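Stikach Questions the "Bin for Everything" Approach to Toy Cleanup

Press release, for use from March

Stikach, the household advice office run by Tamara Chiriac, has put out its spring notes on clearing up after small children, and it does not share the general excitement about storage systems. The notes run to 10 pages. Most of them argue that families are being sold more containers than they have things to put in them.

"Every spring somebody launches a new set of stacking tubs and promises a calm house by dinner," said Chiriac. "I have had the tubs. I still had toys under the couch."

The office asked 7 households in the Pratis neighborhood to try two ways of clearing up for a month. In the first, toys were sorted by kind into labeled boxes with lids. In the second, everything left out at the end of the day went into a single open plastic bin and was dealt with later, if at all. Stikach is careful to say that seven homes prove very little. It reports the results anyway.

Four of the households gave up on the labeled boxes before the second week. The usual complaint was the lids. Children took them off, used them as trays or sleds, and left them in the hallway. Parents also disagreed about where things belonged. One family could not settle whether a plastic farm animal went with the animals or with the bath toys, and it ended up living on a windowsill.

The open bin lasted longer, though Stikach does not call it a success. Small parts sank to the bottom and stayed there. Two parents admitted that they had started dropping mail and socks in as well. The notes suggest a modest size, one that a child can look into without tipping it over, and a fixed spot on a table or low shelf. They also suggest starting with one toy and letting the child watch it go in. Stikach makes no claim that the child will then do the same with the rest.

The notes are cooler still about color coding, which Trunance and other sellers of nursery goods have promoted. "A three-year-old does not care that blue is for animals," Chiriac said. "I doubt that most adults remember it past the first weekend — I certainly didn't." She would like to see sellers show how their systems look after a month of use, with children in the house.

Stikach takes no payment from makers of storage products and does not recommend any brand. A shorter version of the notes, without the household comments, is available at the front desk in Nseir. Requests for the full text can be left there until 4 in the afternoon.

A blue plastic bin with a pink toy pig in it, on a white tabletop. 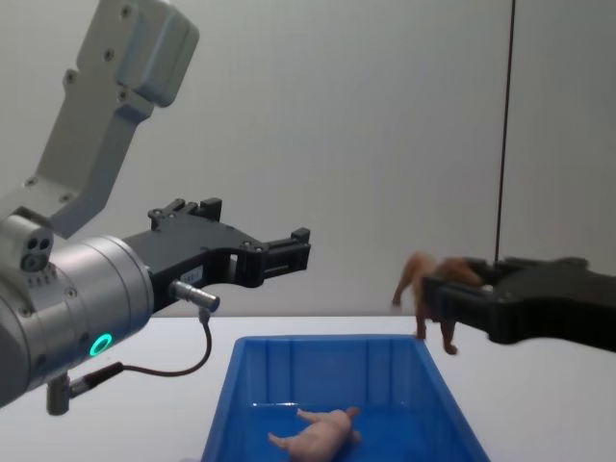

Raluca Voicu disagreed with the part about lids, saying that hers had stayed on all winter and that an open bin in a house with a dog was asking for chewed toys.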